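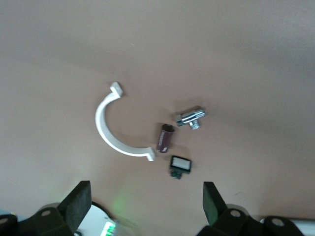 Notes from the Castik

The Castik spent eleven nights at the town wall in Jukthorpe this spring, which is nine more than we had planned and eight more than Rommel had packed socks for. The forecast promised a light southwesterly. What we got was a northeaster that leaned on the boat from breakfast to bedtime and made the halyards sing one note, slightly flat, all week long.

For members who have not been, Jukthorpe is a harbor of the old-fashioned kind. The outer breakwater has 1792 cut into one of its stones, and the shower block feels as if it went up the same summer. The wall has iron ladders, some with all their rungs. You pay at the fuel shed, where a card on the door gives the hours as "mornings," and you pay for water separately, by the bucket or by the hose, the hose being the better deal unless you are the sort of person who owns only one bucket's worth of tank.

We arrived at low water on a Thursday, tied up to what we took for a visitor's ring, and were told an hour later by Sølve Myklebust that it belonged to a herring boat. The herring boat was sold years ago. The ring is still hers. We moved.

Sølve keeps a heavy double-ender called Sandberg two berths along and has wintered in Jukthorpe long enough to be asked about everything. He looked over our lines, took two of them off, put them back on in a different order and went home for lunch. I have since tied up his way in three other harbors and can report no difference at all, except that I now feel watched.

With nowhere to go, we walked. The path along the shore runs past the boat sheds and the chapel and then up to Ratwood, a village of one street with a bakery at the top of it, on the theory that you should earn your bun. It was closed on our first visit. On our second it was open and had sold out of everything but a rye loaf with the heft of a mooring block. We bought that. It lasted four days and was still improving when we finished it. From the bench outside you can look straight down on the harbor entrance, and we sat there most afternoons watching white water go over the breakwater and telling each other it was easing.

Evenings were spent on jobs. Rommel Navarro, who had come along for the sailing, learned to whip a rope end, bleed a fuel filter and lose at cribbage. I finally ran the sums from the logbook. Since leaving the yard in February we have covered 581 nautical miles, a figure I was quite proud of until Sølve mentioned that he had once done 960 in a single trip, alone, with a broken tiller. I did not ask about the tiller. He told me anyway, and it took us nicely through to dark.

The engine clock stood at 2440 hours when we got in and 2440 when we left, so the layover can at least be called economical, if you leave out harbor dues, rye bread and what I owe Rommel from the one night his luck turned.

The wind dropped overnight on the tenth day. We waited one more for the sea to go down, mostly on Sølve's advice and partly since the bakery was due to open. It did, with cinnamon rolls, and I think we could have sold the spares to the rest of the wall at a profit. At six the following morning we slipped our lines and motored out over water so flat that Rommel asked if this was the same place. An hour later we had the genoa up and by noon we were doing five knots in sunshine — in the wrong direction, but five knots.

A few practical points for anyone heading that way. Bring a fender board, as the wall is rough and has a taste for gelcoat. The inner end dries at springs, whatever the chart suggests. Use the rings with paint on them and leave the bare ones to the herring boat. The showers take coins of a size you will not have, but the fuel shed will sell you some, mornings.

Castik is back on her own mooring now with a clean bottom and a smell of diesel we haven't traced. Rommel has asked to come along on the autumn cruise and wants it noted that he will choose his own bunk. The spare cribbage board is still aboard Sandberg. If anyone is passing through Jukthorpe before September, please collect it, and allow an afternoon.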